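Week 6 notes: learning from hand-held gripper demos

OK, so last time we got stuck on why teleoperating a robot arm is such a slow way to collect training data. Today is the other route, where you leave the arm at home and a person just carries the gripper around. I'm following the Jafri paper (it's on the reading list, please read section 3 at least!).

The trick is that the policy sees what the gripper's camera sees. If the view at training time matches the view on the robot, you can skip a lot of painful conversion. You still need to recover how the tool moved through space, and that's where most of my own demos have died. Fast wrist turns, plain walls, all the usual suspects.

Now for numbers. Jafri started with 409 demos of small-object handling and threw out 37 of them for bad tracking. They trained on what was left and got 80 percent success in rooms the policy had seen before. In new rooms it dropped to 35 percent, ouch. Talha Hashmi asked in the October session whether more demos in the same room would fix that. They tried it, and it barely moved. Adding rooms helped a lot more (look at their second plot, the one with the ugly colors).

I like small loose stuff for this kind of test. Grains slide, ball bearings roll, and the fingers hide the very thing you're trying to grab. Busy backgrounds make it harder again, so get out of the lab and into bedrooms and kitchens.
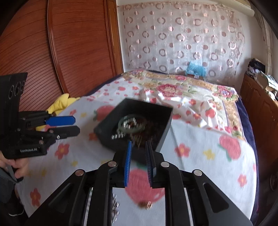
Fig. 2. Two hand-held grippers and a tray of small parts on a patterned bedspread.

For next time, think about how you'd split train and test. By demo or by room? Sigrun Løken's notes on the Malthorpe set are a good place to start, and bring a sketch of your split, even a messy one.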